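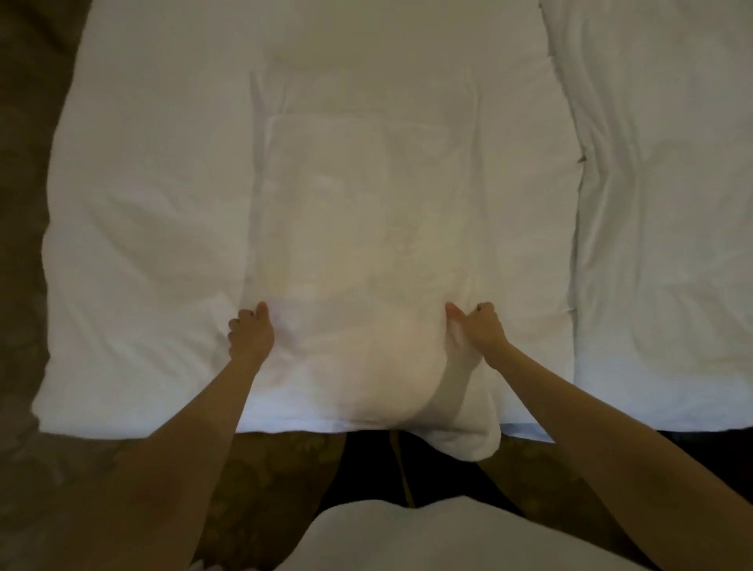 Guest Room > Beds & Towels > Your Questions

Towels on the Bed: Your Questions, Answered

January 2022 | by Lensa Ayele

119 shares | 40 comments

I wrote a short post last April on how I make up the beds at Mostwood, the little guest house I run with my cousin Tsion Tufa, and I'm still getting mail about it. Most of it is about towels! So I've pulled the questions that keep coming back and put them on one page, and I'll add to it when I have a free evening.

Why do you put the towels on the bed at all?

Because people look for them there. When we opened I stacked everything on the bathroom shelf, very neat, and I'd get a knock at nine at night asking if there were towels. Now each guest finds one lying on their own duvet and I get to watch my show in peace. It also tells people whose side is whose, and in the twin room that seems to head off a lot of discussion.

How do you fold a bath towel so it looks good lying flat?

I fold it in thirds the long way, so both raw-looking side edges end up inside, and then I fold one end over. You get a long rectangle. Lay it down the middle of the duvet, with the end hanging a little over the bottom edge if the bed is short. That's the whole thing. If you fold in half the long way you'll have an open edge showing on one side, and once you've noticed it you can't stop seeing it (sorry).

My towel always slides around or goes lumpy. What am I doing wrong?

Probably nothing, duvets are just lumpy. A towel is heavy and a duvet is mostly air, so wherever the filling has bunched up you're going to get a hill. I use both hands, one on each side, and press down and outward before I let go. If there's still a hump in the middle, take the towel off and pat the duvet flat underneath. I spent a silly amount of time in my first year smoothing the top layer when the trouble was two layers down.

Do I have to iron?

No! I own an iron and it lives in the back of the closet. Shake the duvet cover hard when it comes out of the dryer, get it on the bed while it's still a tiny bit warm, and let it be. A quilted duvet is going to have puckers along the stitching anyway. Tsion irons the pillowcases and only the pillowcases, and I've stopped arguing with her about it.

Do your white towels stay white?

For a good while, yes. I wash them by themselves, warm, with less soap than the bottle tells you to use. Too much soap was my mistake for years. It stays in the loops and the towels go gray and a bit stiff, and then you add more soap to fix it and round you go. Every few washes I run them through once with no detergent at all. Makeup is the real enemy. I keep a stack of dark washcloths by the sink for that, and since I did, I've lost far fewer good towels.

Fabric softener?

Not on towels. It makes them feel lovely in the store-display way and then they just push the water around on your back. I do use it on blankets, a little.

One big duvet or two small ones?

I've gone back and forth on this one. Two duvets side by side means nobody steals the covers, and couples who try it here go home and buy a second one (I've had three emails saying so). The downside is making the bed look tidy, as there's a seam down the middle where they meet and one of them will always look more rumpled than the other. I pull both to the same line at the foot and leave the seam alone. If you overlap them it looks better for the first five minutes and then it slumps.

What about the foot of the bed, do you tuck?

Sheets, yes. Duvets, never. I like a straight edge at the bottom with the towel hanging over it a little. My mother tucks everything in so tightly you have to climb in from the top like a letter into an envelope, and I love her, but I kick it all loose by midnight.

Which duvets do you use?

The ones on our beds now are from Menitz, the mid-weight ones. I bought them on sale and I've been happy. Before that we had some from Tivum that were warmer but shed little bits of fluff every time I shook them, and I'm the one who vacuums. I don't get anything from either company, I should say, people have asked. Buy the one you can wash in your own machine. If it doesn't fit, you'll be hauling it to the laundromat on Negussie Street with me and everybody else.

How often do you wash the duvet itself?

The covers get washed after every guest. The duvets go in twice a year, plus whenever there's been a coffee incident. Put a couple of clean tennis balls in the dryer with them, and take the duvet out and turn it around partway through, or you'll have a dry outside and a damp ball of filling in one corner. Ask me how I know.

Can I do the swan?

You can do the swan. I did the swan for one summer. It's cute, kids go nuts for it, and then the guest takes it apart and the towel is full of creases that look like somebody already used it. For a birthday, sure. On a regular changeover day I've got four beds and a pot of soup on.

How many towels should I have per person?

If you're just hosting family now and then, two bath towels and one hand towel each is plenty. For the guest house I keep three sets per bed, one out, one in the wash and one on the shelf. The shelf set is what saves you when the dryer quits on a holiday weekend.

My nails keep snagging the loops, any tips?

Ha, yes, this was from a reader who does hotel rooms for a living. Keep them short on the sides and smooth any rough corner with a file before you start. If you pull a loop, don't yank it. Snip it level with small scissors and it won't run, terry cloth isn't knitted like a sweater.

Where do you put the towel if guests bring a dog?

On the chair. Learned that fast.

Got one I haven't covered? Put it in the comments. Somebody asked about flannel sheets and I'm still trying out two kinds, so that answer is coming once I've slept on them a few more weeks.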